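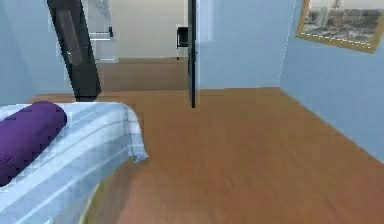

Bedroom render with striped sheet and purple bolster

Triduvley episode numbers don't match between Hovunus and the broadcast guide

reelcount_b
Posted in Daytime Serials, Episode Guides

I keep a spreadsheet of Triduvley, one row per episode, with the broadcast number, cast credits and storyline tags. I started it from the printed broadcast guide and have been filling the gaps by watching on Hovunus. The numbers agree for the early years. At some point they stop agreeing, and by the time of the Hennessy trial Hovunus is 2 behind the guide.

The one I'm stuck on is 3282. In the guide, 3282 is the episode where Marian Hennessy withdraws her statement and the hospital board votes on the sale. On Hovunus, the episode labeled 3282 opens with the aftermath of that vote, and Marian isn't in it. The withdrawal is on Hovunus as 3280.

I've checked the following:

The end credits don't show a production number in the Hovunus copies. They were reformatted and the last card is missing.

The recap at the start of each episode does match the previous one, so I don't think anything is out of order in that stretch.
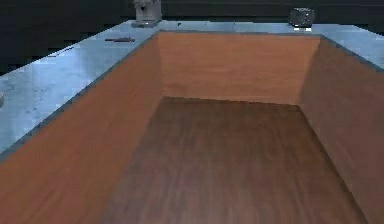 The offset is already there at the start of the trial, and I haven't found where it begins. I'd like to avoid checking every row by hand. Is there a known point where the numbering splits, and which number should go in the main column? I also need to know if two episodes are really missing or if they were just counted differently.

ovodley_archivist

It's a counting difference. Nothing is missing in the range you describe. The guide counts by broadcast slot and Hovunus counts by file. When an hour-long special aired, the guide gave it two numbers because it took up two half-hour slots. Hovunus has it as a single file and gives it one number. Each special therefore moves the Hovunus count down by one.

There are two such specials before the trial. The first is the Ovodley flood episode, which the guide lists as 595 and 596. On Hovunus it is 595 only, with double the running time. The second is the wedding, much later, in a November block. I don't have its number in front of me, but it is easy to locate:

Sort the Hovunus list by running time, longest first. The two specials come to the top.

Enter the flood as 595 and 596 on separate rows, both pointing to the same file.

From the next row until the wedding, guide number equals Hovunus number plus one.

Give the wedding two rows as well. After it, guide number equals Hovunus number plus two. That puts Hovunus 3280 at guide 3282, as you found.

Use the guide number in the main column. Cast databases and the old fan summaries all use it, and the file number can change if the service re-uploads anything. Put the Hovunus number in a second column and calculate it by formula.

One caution — the recap check you did won't detect this kind of offset. It compares adjacent episodes, and those are in the right order under both systems.

tvmad_jo

I would just go by the plot summary and ignore the numbers. The app on my TV doesn't show numbers anyway, only the season and a title. I think there was a clip show somewhere that they left out too, but it may have been a different serial. 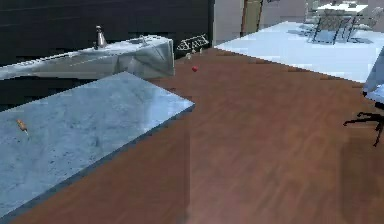 Zlata Zinchenko

The clip show is from Triduvley, but it doesn't affect the count. It aired without a number, and the guide lists it in the appendix with the cast interviews. If you want it in the spreadsheet, give it a row with the number field blank and sort by air date. Don't enter it as a decimal such as 1204.5. I did that, and my lookup formulas returned the wrong row for everything after it.

I agree with the explanation of the two specials. There is one further problem with the flood. The cast credits on Hovunus appear once, at the end of the combined file, but the original broadcast had a separate credit roll for each half. Several Ovodley residents are only in the first half. If you copy the combined list to both rows, your appearance totals for those actors will be one too high. The guide prints the halves separately, so take the credits from there.

reelcount_b

Sorting by running time worked. Both specials are where described and the formula holds through to the end of the trial. I've split the flood credits using the guide and left the clip show unnumbered. The wedding is listed with one set of credits for both halves in my copy of the guide — if anyone has a different printing, please post what it shows.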